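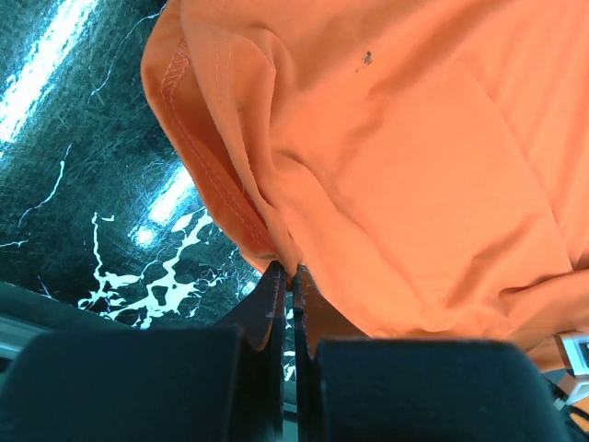 Ultan reckons we should stop ironing before we fold. His argument is that nobody irons at home, so any folding method that only works on a pressed shirt is no use to the people who'll be reading the Vurlow care leaflet. I grumbled for a bit, then put the iron away, and I have to admit the piles this morning looked a lot more like my own airing cupboard (not a compliment to either).

December, just after lunch. Notes on hems, mostly.

The orange cloth has a folded hem with a double line of stitching, and I've decided that's my favourite kind to work from. You can find it with your thumb without looking, and it gives you a straight line to fold against even when the rest has gone into big soft creases. Single-stitched hems roll up on themselves and I end up chasing them across the table - very annoying by the end of a batch.

There's a small dark speck on the orange too. I've put it down in the stain book as "mark, unknown" and I'd like it left alone until Fotini has had a look, so please don't anybody dab at it! Last time we had a mystery mark In-ho went in with washing-up liquid and we ended up with a pale ring three times the size. It goes in the Prirkton bag, pinned, mark side out.

Folding batch today was 40 pieces, done in two lots. What I tried:

- hem to collar first, then sides in. Quick, but the sleeves stick out
- sides in first, then thirds. Slower, much neater, stands up on a shelf
- rolling. Fine for a suitcase, hopeless for stacking, the pile slid off twice

Going with sides first for the leaflet unless anyone shouts. Themis wants a drawing for each step and I said five at most, otherwise people give up and shove the lot in a drawer (I would).

One more thing on creases. The broad slanting ones seem to come from lifting a shirt by one spot and letting the rest hang, and they're a pain to smooth by hand. Lifting at both shoulders is better, or a quick shake if there's room. I want to try the same thing with the heavier Hokside cotton, which is stiffer and might just behave itself.

Bag label for the pinned one is 452. We're down to the last few safety pins, so Bastien, if you're passing the haberdashery, the small brass ones please, the big ones leave holes.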